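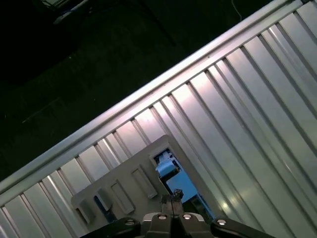 3. Data and Method

3.1 Sample

The survey covered owners of two models built on the same platform, the Jorkska minivan and the Tran mid-size sedan. Both were sold through the same dealers, and both use the same four-cylinder engine and the same oil specification. They differ in how the driver learns that service is due. The Jorkska shows a wrench symbol at a fixed mileage. The Tran estimates the condition of the oil from engine speed, coolant temperature and trip length, and shows a percentage that counts down to zero.

We mailed 2000 questionnaires to owners whose cars had been serviced at least once at one of 17 dealers. Of these, 1538 came back in a form we could use. Questionnaires were left out when the owner had sold the car, when the odometer reading was missing, or when the answers on service dates did not agree with each other. Company cars were left out before mailing, as their service is usually arranged by a fleet office and the driver has little say in when it happens.

The mailing list was put together by Hubert Zwahlen from dealer service books. Owners who had never returned to a dealer are therefore not in the sample. They may well behave differently, and we come back to this in Section 5.

3.2 Measures

The main measure is service delay, defined as the number of miles driven between the first appearance of the reminder and the oil change that followed it. For the Jorkska, the first appearance can be worked out from the odometer. For the Tran it cannot, and we relied on the value stored by the car and read out at the dealer with the Fovel service tool.

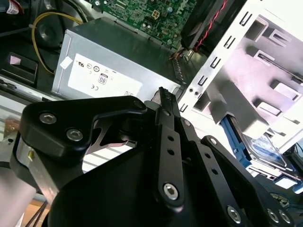
Delays of more than 3000 miles were checked by phone. Most turned out to be cases in which the oil had been changed at an independent shop and the reminder had not been reset. Where the owner could give the date of that visit, we used it. Where the owner could not, the case was kept for the questions on attitude but dropped from the delay analysis.

Owners were also asked how they usually drive (mostly short trips, mostly highway, or mixed), whether they check the oil level themselves, and who in the household books the service. A last question asked what they believed the reminder meant. The answers to that one were written freely and were sorted later by two readers working apart from each other. When the readers disagreed, the answer was placed in the group "unclear."

3.3 Treatment of reset errors

A reminder that has not been reset after an oil change will come on again too early or stay on without need. In the dealer records these cases look like very long delays, and leaving them in would make careful owners appear careless. Earlier work with the Zodow wagon handled the problem by cutting off the longest delays at a fixed point. We did not follow that approach, as it also removes owners who really did wait a long time. We compared the stored reset mileage with the mileage on the invoice and marked a case as a reset error when the two could not belong to the same visit. 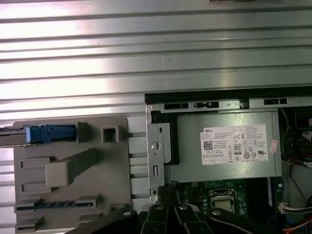

Figure 3. Gray plastic part with a blue tab on a ribbed metal surface.

Reset errors were more common among owners who changed the oil at home. The reset steps are given in the owner's manual of both cars, but in the Tran they require the ignition to be on with the engine off, and several owners wrote that they had tried with the engine running. We report all results in Section 4 with reset errors removed, and the same results with them kept in are given in Appendix B. The order of the two models does not change between the two versions, although the gap between them is smaller in the appendix.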